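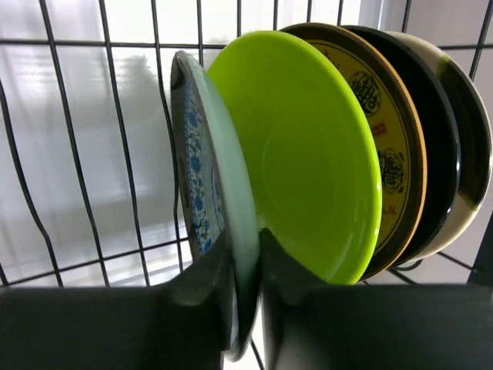

Figure 4.1. The dish rack task as the wrist camera sees it, with the rim of a blue-and-white plate between the fingers.

Courses > Robot Learning > Part Two: Teaching by Showing > Chapter 4

Reading time: 6 minutes

Chapter 4
Do As I Do, Within Reason

Ask a roomful of engineers how to get a plate out of a rack, and they will start drawing coordinate frames. Ask a ten-year-old and you will get the plate, possibly in one piece. The ten-year-old has no theory of the matter. She has hands, and she has watched other people use theirs.

This chapter is about borrowing that trick. In Part One we told the robot what to do by writing it down, and by the end of Chapter 3 you had a planner with more special cases than the tax code. Now we put the planner away and show the robot the task. A person performs it, the robot records what happened, and a policy is fitted to the recordings. Each recording is called a demonstration. The word makes it sound more dignified than it usually looks.

There are two common ways to give a demonstration. In kinesthetic teaching, you take hold of the arm itself and push it through the motion, like someone helping an uncle onto a dance floor. In teleoperation, you stand or sit somewhere else and drive the arm through a controller: a joystick, a tracked handle, or a second, smaller arm that the big one copies. Kinesthetic teaching gives you a good feel for contact. It also puts your elbow in every camera view. Teleoperation keeps your elbow out of it but takes away most of your sense of touch, and you learn how much you relied on that the first time you try to let go of a dish.

Our running task is plates in a wire rack. It was chosen by Annick Ross, who taught the laboratory course at Illstead from which this chapter grew, on the grounds that plates are thin, shiny, round, and breakable, and therefore unpleasant in four ways at once. Her students had asked for blocks. Blocks are covered in Appendix B, for those who need cheering up.

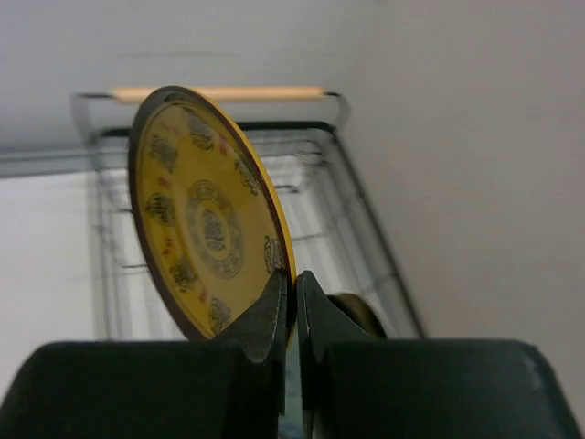 Consider the grasp first. A plate held by its rim between two fingertips is held at a very small patch, and everything else about it is free to tilt. The human operator corrects for this without noticing. She rolls the wrist a little, slows down near the wires, and waits for any wobble to die out before moving on. All of this goes into the recording, including the waiting, and a policy trained on the recording will try to reproduce it. Whether it understands that a pause is for something is a question we take up in Section 4.3. (It does not.)

The early Illstead recordings make the point nicely. Two operators, Arlo Alcantara and Ans Jansen, drove the same arm with the same controller. Alcantara went straight at each rim and closed the fingers at once. Jansen crept up from the side, stopped, reconsidered, and closed them slowly — a style her colleagues compared to defusing a bomb. Either would have made a perfectly good teacher. The policy trained on both of them learned to approach halfway between the two, where there was no plate.

This is the problem of multimodal demonstrations, and it will follow you for the rest of the book. When good teachers disagree, their average can be worse than any of them. You can ask everyone to use one style, which works until lunch. You can use a model that is able to represent several distinct choices and commit to one, which is the business of Chapter 6. Or you can collect more data and hope. The course tried that too, and ended with 3,371 demonstrations and a very tired Jansen.

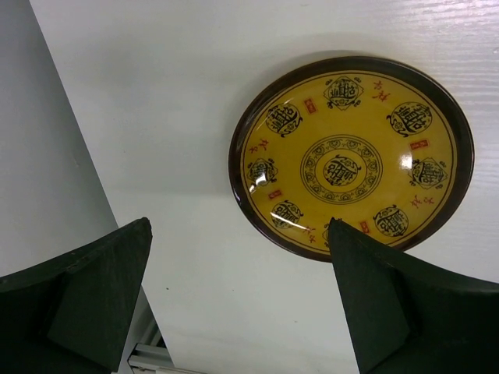
Then there is the matter of what the robot gets to see. The operator usually has the whole room to look at. The policy may have only a camera on the wrist, and a wrist camera offers a generous view of the gripper and whatever is left over of the world. If the operator steers by something outside that view, the recording will contain an action with no visible cause. Noémie Fortin's rule for her own students is blunt: drive from the robot's cameras or don't drive. They complain for the first 22 attempts. After that they begin to make better recordings, and complain about the controller.

Before going on, try Exercise 4.1. Pick up a plate from a drying rack at home, using only your thumb and one finger, with one eye closed. Write down every correction you make. Students who list fewer than six are asked to do it again, more slowly, with a plate they like.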